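Plastikeier als Nesteier — bringt das was?

turau_huehner schrieb:
Moin zusammen, ich habe seit dem Frühjahr sechs Junghennen und sie legen überall hin, nur nicht ins Nest.

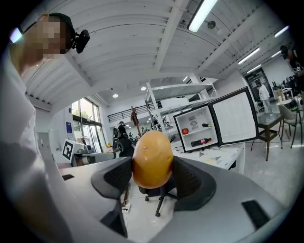
Glänzend, eiförmig, orangegelb

Nehmen Hennen so eine Farbe überhaupt an oder muss es weiß oder braun sein? Gips wäre die Alternative, da gibt es bei Mathebula im Laden 12 Stück im Beutel.

Stallgasse12 schrieb:
Farbe ist egal. Meine haben sich schon auf Golfbälle gesetzt. Wichtiger ist, dass das Nest dunkel ist und höher liegt als der Boden, aber tiefer als die Sitzstange.

kornblume schrieb:
Sehe ich anders. Bei mir wurden bunte Ostereier aus dem Nest gescharrt, braune Gipseier blieben liegen. Kann an der Rasse liegen, ich halte Marans. Und Kunststoff ist mir zu leicht, das rollt beim ersten Scharren weg.

Stallgasse12 schrieb:
Gegen das Wegrollen hilft ein kleines Loch und Sand rein, mit Heißkleber zu. Hält bei mir seit Jahren.

kornblume schrieb:
Bis eine den Kleber aufpickt. Würde ich nicht machen.

tisley_hof schrieb:
Wie sieht denn das Nest aus, Themenstarter? Einstreu, Größe, Licht? Ohne das raten wir hier nur. Und wie alt sind die Hennen?

turau_huehner schrieb:
Zwei Kisten nebeneinander, vorne offen, Hobelspäne drin. Stehen gegenüber vom Fenster. Die Hennen legen seit drei Wochen. Die meisten Eier finde ich hinter der Futtertonne.

tisley_hof schrieb:
Dann ist es das Fenster. Sackleinen davor, halb hoch, und Dinkelspelz statt Späne. Die Ecke hinter der Tonne mit einem Stein zustellen. Nestei dazu schadet nicht, allein löst es das Problem nicht.

kornblume schrieb:
Beim Fenster stimme ich zu. Bis zehn Uhr im Stall lassen hilft auch, bis dahin haben die meisten gelegt.

Stallgasse12 schrieb:
Einsperren finde ich bei drei Wochen Legezeit übertrieben. Erst mal abdunkeln und abwarten.

turau_huehner schrieb:
Vorhang hängt, Tonne ist umgestellt. Heute früh lag das erste Ei in der linken Kiste, ein zweites leider unter der Sitzstange. Gipseier hole ich trotzdem noch.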